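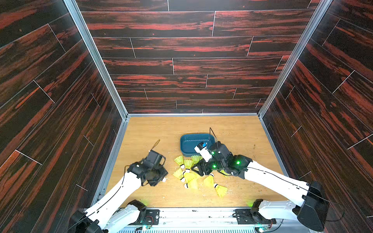 4.2 Do wood-look finishes calm people?

Segers and Bhatia report that wood-grain interiors lowered stress in 1,156 office workers. We doubt that "wood grain" names one thing. The near-black panels streaked with rust-red and orange in Figure 1 share little with the light honey floor beneath them, yet their coding sheet would score both the same.

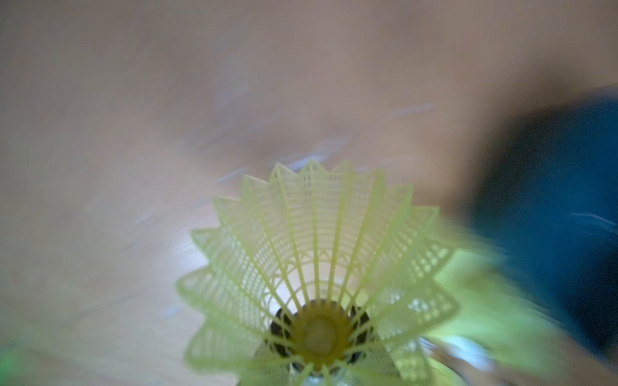

The follow-up at Dekenness had 19 respondents – 12 of whom had picked their own decor. Any calming effect there may be no more than people liking what they chose.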